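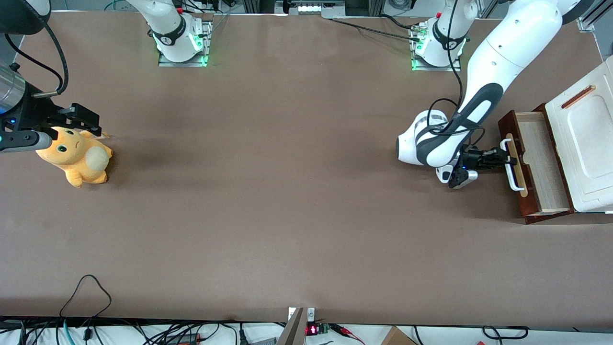

Song Lyrics as Evidence: What I Learned From Reading One Trial

Martim Paiva
Media and Society, final project report
Tue 28 October
Reading time: 3 minutes

When I picked this topic back in August, I thought I would be writing mostly about music. I have loved rap since I was small enough to be sent out of the room for it, and I wanted an excuse to listen to a lot of it and call it homework. My teacher very kindly let me start there, and then kept asking me what a jury would make of each verse, and so the project slowly turned into one about courtrooms.

The case I followed was that of a young rapper who performs as Nuchit, from the town of Junderden. He was charged with robbery after a break-in at a phone store called Wokari. The prosecution wanted to play the jury a song he had put out the year before, in which he brags about emptying a store and driving home with the windows down. His lawyers said the song was a character talking, and asked the judge to keep it out.

I read the transcript of that hearing, all 17 pages of it, twice (the second time with a dictionary open, because lawyers do love a long word). What surprised me most was how little anyone talked about the music itself. The judge asked whether the lyrics matched any detail of the break-in, such as the time of night or the kind of car. The prosecutor pointed to 3 lines. The judge let in one of them, and told the jury they could hear it but should be careful how much weight they gave it.

I also wanted to know how the fans saw it, so I went through the comments under the song on Bralent, where it was first posted. There were 3801 when I looked, far more than I could read properly, so I took the first 20 that mentioned the trial and sorted them by hand. Most of them took his side. A few were sure he was guilty and quoted the song as proof, and I found those the hardest to read, maybe because I had sung along to the very same words on the bus.

There are weak spots in my work, and I would rather say so here. Twenty comments is a tiny sample, and people who write under a song they like are hardly a fair mix of the public. I also never got hold of the closing arguments, so I can't say how much the line mattered in the end. The jury found him guilty, but there was camera footage too, and a witness who knew his voice.

If I had another month I would compare this with a case involving a novelist or a country singer, and see whether the same questions get asked. My cousin thinks they wouldn't be. I'd like to check before I agree with her, though I do suspect she has a point!

Thank you to the library staff, who showed me how to request court records and were very patient about the copier.

Contact the Media and Society office | © Student Projects | Back to top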